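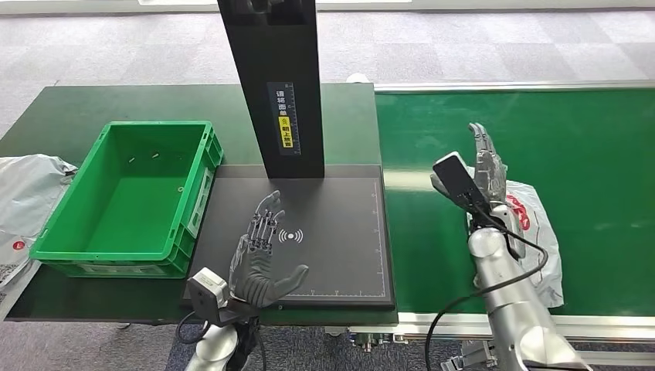 From: Struan Sutherland
To: Vekari Street Allotment and Garden list
Date: 09/08/2020
Subject: Re: tomatoes splitting, and the seed swap

Viorica Pavlović wrote:
> Has anybody else had their tomatoes split this week? Mine were
> perfect on Tuesday and then we had that downpour and half of them
> opened up like zippers. I've been watering every evening, so I
> can't think it was thirst. Also, are we still swapping seed this
> fall, and does anyone have beans to spare?

Dear Viorica, and everybody,

Oh, I'm so sorry about your tomatoes! You have my sympathy, as I lost most of a row the same way two summers ago and sulked about it until February. My guess is that the evening watering was too light. A little sprinkle every night keeps the top inch happy and leaves the deeper roots dry, and then a big rain comes and the fruit swells faster than the skin can stretch. I switched to one long soak twice a week, with a good thick layer of straw on top, and I've had far fewer go on me (the big yellow ones still split if you look at them wrong, but I love them anyway).

Please don't throw the split ones out. If the crack is fresh and there's no mold, cut around it and cook them the same day. I do mine in a low oven with garlic and a splash of oil until the whole house smells wonderful, and then freeze them flat in bags. And when more rain is on the way, pick anything that has started to color and let it finish on the kitchen counter.

As for the swap, yes, very much so. Boris Janevski has offered his porch again, and Ognjen is bringing the pole beans his aunt grew, the purple-streaked ones that went so fast last year. I have almost 401 bean seeds in a jar myself, counted one rainy afternoon with the radio on, so you are welcome to a big handful. Please label your envelopes with the variety and the year. I still have a mystery squash climbing over my fence from the last swap, and I'd love to know whose it is!

Warmly,
Struan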